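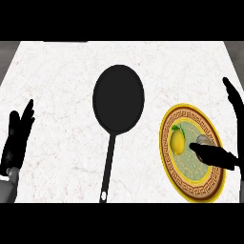 Pre-Session Inspection Checklist: Remote Demonstration, Two-Hand Kitchen Task

Forstead Teaching Laboratory, Pindthorpe
Issued December 2019. Replaces the September version.

Scope
This checklist applies to every session in which an operator teaches the kitchen task by remote control. It covers the simulated bench first and then the physical bench, where the same task is repeated on the Fumeria arms. Part A must be signed before Part B is opened. Entries are Pass, Fail or N/A, with a comment for any Fail.

Part A. Simulated bench

A1. Correct task file loaded: marble counter, black frying pan, patterned plate with lemon.
Pass.

A2. Pan lying flat, handle toward the operator.
Pass. Pan is in the middle of the counter, between the left hand and the plate.

A3. Lemon resting on the plate at the start of the session.
Pass. Lemon is on the green centre, toward the left.

A4. All other objects on the plate identified against the task file.
Fail. A small grey rounded object lies under a finger of the right hand and much of it is hidden. The operator is to move the hand clear and confirm the object before recording begins.

A5. Both hands displayed and matched to the correct glove.
Pass. Left and right were checked one at a time.

A6. Hands at the rest position given in the task file.
Fail. Left hand is acceptable. Right hand is over the plate with the index finger extended toward the lemon. Return to rest and recheck.

A7. Delay between glove and displayed hand no greater than 100 milliseconds.
Pass on the second reading. The first was over the limit while another session was being copied to the server. Copying is not to be scheduled during demonstrations.

A8. Pause pedal stops both hands.
Pass. Tested 3 times.

Part B. Physical bench

B1. Emergency stop within reach of the operator and of the floor attendant. Both buttons tested.
Pass.

B2. Clear zone of 800 mm marked around the bench, with no person inside it while the arms are powered.
Pass, with comment. The floor tape has lifted at the door side and is to be replaced.

B3. Speed limit set to the training value and locked.
Pass.

B4. Wrist covers and cable ties secure on both arms.
Fail. One tie is missing on the right arm. Arm locked out until fitted.

B5. Pan unheated and cooktop supply isolated. No demonstration is to be carried out with a live heat source.
Pass. Isolation tag 31 in place.

B6. Voice link between operator and floor attendant tested in both directions.
Pass.

B7. Mac an tSaoi recording software showing the correct session label.
N/A. Not opened, pending B4.

Part C. Operator

C1. Gloves fitted and calibrated to the operator on the day of use.
Pass.

C2. Rings, watches and loose sleeves removed.
Pass.

C3. Rest break taken after each block of demonstrations and entered in the log.
Not yet due.

Result
Part A: re-inspection required for A4 and A6. The session may proceed on the simulated bench once both items have been passed and initialled.
Part B: not released. The physical bench is to remain isolated until B4 is closed.

General comments
Item A6 was also failed under the September version. Operators are reminded that the hands hold their last position when the gloves are removed. Gloves must be taken off only after the rest command has been given and both hands have been seen to reach rest. Demonstrations recorded from any other starting position are to be marked as rejected and kept apart from the accepted set.

Completed forms are to be filed at the Forstead front office by close of business on the day of inspection.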